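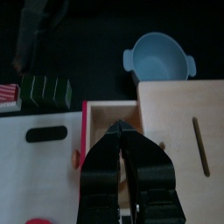 Thandeka Nel thinks we're 5 years away from a machine that can put a kitchen in order, and she told me so again after the last class. I'd say 14, and I'm usually the cheerful one!

Notes for week 4, then. Picking up one small wooden piece is a decent exercise -- the fingers have to get down inside the box without bumping the walls. A real kitchen drawer is much worse (spoons on top of spoons, a whisk jammed sideways).

Before next time, read the Hornthorpe handout and pick one chore you did at home. Write down every grip you used. I got to 11 just making toast.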